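Norma técnica para etiquetas têxteis passa a exigir ensaio de lavagem a partir de 6 ciclos

Setembro de 2023

A Cetamov publicou a revisão da sua especificação para etiquetas de composição e conservação em vestuário de malha. O documento substitui a versão em vigor desde junho do ano passado e aplica-se a peças de algodão e de misturas com predominância de algodão, destinadas a uso corrente ou profissional.

A principal alteração incide sobre a legibilidade. A etiqueta deve manter os símbolos de conservação identificáveis após 6 ciclos de lavagem doméstica, seguidos de secagem em plano. Até agora bastava uma verificação visual à saída da confecção. A resistência à fricção passa a ser avaliada a seco e a húmido, com registo separado dos dois valores.

O texto foi preparado com base em 289 amostras recolhidas em confecções e armazéns. Segundo o relatório anexo, 13 foram excluídas por falta de identificação do lote. Nas restantes, a perda de contraste da impressão foi mais frequente nas etiquetas de poliéster impressas por transferência térmica do que nas tecidas.

"O fabricante escolhe o suporte, mas tem de demonstrar o resultado", afirma Mwangi Swai, relator da especificação. Elikem Nartey, responsável pela qualidade na Grajales, considera o prazo de adaptação suficiente para as encomendas em curso - a empresa prevê alterar primeiro as linhas de T-shirts e só depois a roupa interior.

As etiquetas suspensas, retiradas antes do uso, ficam fora do ensaio de lavagem. Mantém-se para elas a obrigação de indicar a composição em percentagem e o código do lote. Lotes inferiores a 2.000 peças podem recorrer a um procedimento simplificado, com um único provete por cor.

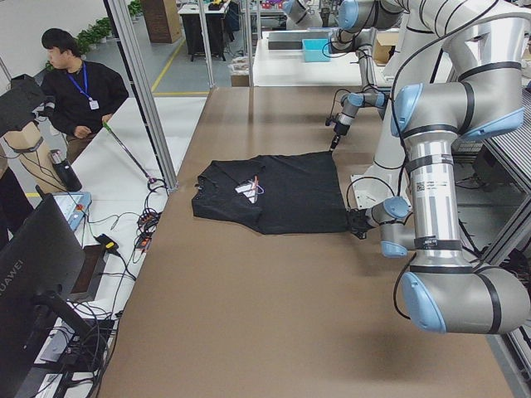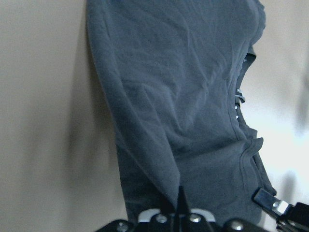 As etiquetas já impressas podem ser utilizadas?
Podem, até ao esgotamento das existências, desde que o lote tenha sido registado antes da entrada em vigor da revisão.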